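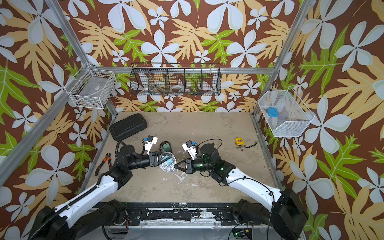
Both arms at the bag, left gripper holding, right one coming in.

09/09/2024

I am writing this in the evening with tea, because in the workshop I did not write one line. The whole day went to the grippers. I want to put it down while I still remember which pair of fingers did what, as in July I trusted my memory and later had to repeat two days of work.

The question is the same as last week. Do we keep the Ogura fingers on both arms, or do we give one arm the narrow Rotlow fingers and accept that left and right are different? In my first plan, a month of tests would decide it. Now I think the plastic bag will decide it alone.

The bag is the most difficult thing we have. The tape measure is easy, the pliers are easy if you come from the correct side, and the black case is only a matter of opening wide enough. But the bag is clear, and it changes its form each time you touch it. The wrist camera sees the light blue things inside very well and the plastic almost not at all. So the arm goes to the blue, and the fingers must find the plastic on their own.

In the morning I ran only the left arm. I let it close on the bag with the force at the normal value, and the bag slipped out on lifting more often than it stayed. Then I changed the approach so that the fingers press the bag to the floor before they close. This was much better. The floor gives a little fold in the plastic, and the fingers take the fold. I was pleased with this, and I wrote the height offset on my hand with a pen, where it still is.

After lunch I added the right arm. The idea is simple: the left holds, the right comes and takes a second point, and they lift together. In practice the timing is everything. If the right arm closes too early, the two pull against each other and the Plakia controller stops both. It does this very correctly, with a polite message and error 417, and then I must bring both arms home and begin again. I have read the page for error 417 so many times that I could recite it. It says to check the load. I have checked the load.

By the end of the afternoon I had lowered the speed of the right arm for the last part of the movement and given it a wait of 200 milliseconds before closing. With this, the stops became rare. I don't know yet if the wait helps or if the slow speed alone is enough. I should have changed one thing and not 2 at the same time. I know this rule very well and I break it every time I am tired.

About the cameras I have less to say. I like them on the wrists more than I expected. With the old mounting, the picture was always blocked by the arm exactly at the moment when I wanted to look. Now each arm has its own view of its own fingers, and when something goes wrong I can see it in the recording. The cable is my worry. The one on the right makes a big loop and comes back across the floor, and I am always afraid that a finger will catch it one day. I must find a better way for it tomorrow, before I start anything else.

The wallpaper with the big flowers is a harder test than I believed. Against a plain gray board the detection was almost perfect in July, and I was proud. With flowers and leaves on three sides it finds objects on the wall that do not exist. One time it gave me a petal as a "cup," with high confidence. But a real kitchen in Flerkholm will have such walls, or worse, so I leave them as they are and I don't complain. The baskets I did not try today. The one with four compartments is for later, when the floor is boring to me.

The log counter stands at 3,409 tries for this setup, all fingers and all objects together. It is a big number and it makes me feel that I know something. Then I look at how few of them are with two arms and a bag, and I feel it less.

So, my opinion tonight, which can change: the Ogura fingers are good for holding, and I would keep them on the left. For the right arm I want a point that can go into a fold without pushing it away, and there I think the Rotlow is the better one. Different fingers mean two calibrations and two sets of spare parts — I don't love it. But I like it more than another week with error 417.

For tomorrow: cable first. Then the wait without the slow speed, and the slow speed without the wait, with the same bag. I must also copy the number from my hand before I wash the dishes.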